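Rugby Help Forum > Club matters > Rules and registration

Can a player turn out for two clubs in one season?
Posted by Mousavi, 13 September 2023

Hello all. I moved to Pletcombe in February for work and I joined the second team there as a flanker. My old club, Rilmont, still has me on its list and has asked if I can play for them in the cup, as they are short of forwards. I would like to help them, but I do not want to cause a points deduction for anybody. Is it allowed to be registered with both?

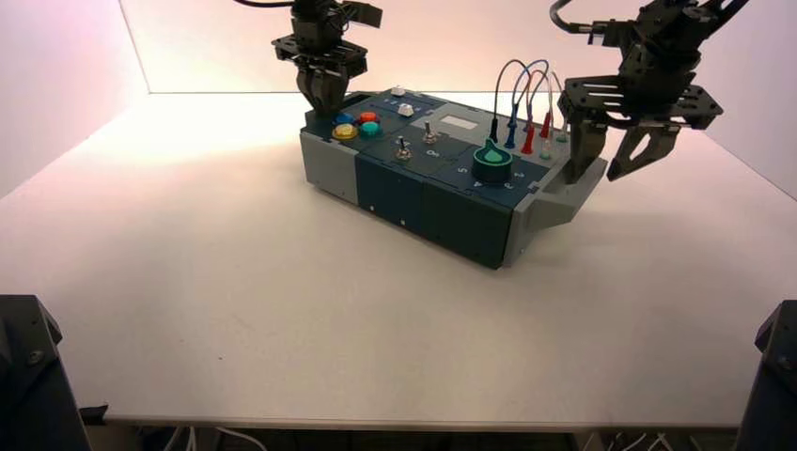

I should add that the two clubs are in different leagues, so they would never meet except in the cup. I have paid a full membership at Pletcombe and nothing at Rilmont this year.

Josetti

It depends on your county, but in ours you need a dual registration form signed by both clubs. The fee was 18 pounds when I did it. You must also name one club as your main club, and for the cup you can play only for that one. 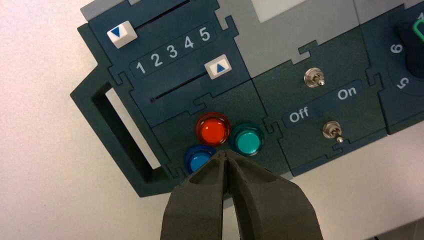 Blue button on the panel

Please read the cup rules separately from the league rules – they are often two different documents, and the cup one is stricter. In our case a player who came on as a replacement for the last few minutes was already counted as "having played", and he could not appear for another club in the same competition. 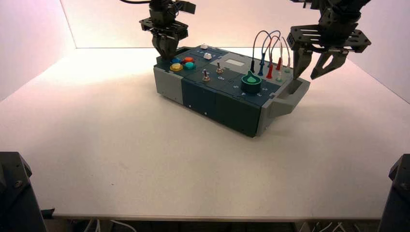 So if you have played even one cup match for Pletcombe, I think the answer is no. Ask the fixtures secretary by email and keep the reply.

flanker408

We did it for years and it was never checked. Just play.

propforward50

I would not follow the advice before mine. Our club was fined for exactly this, and we lost the match as well.
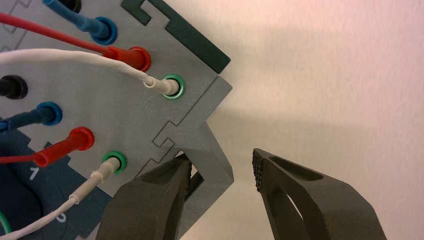
Also look at the insurance. Mine covered me only for the club where I was registered, including training. If the form takes a long time, you can still go to Rilmont and help from the touchline.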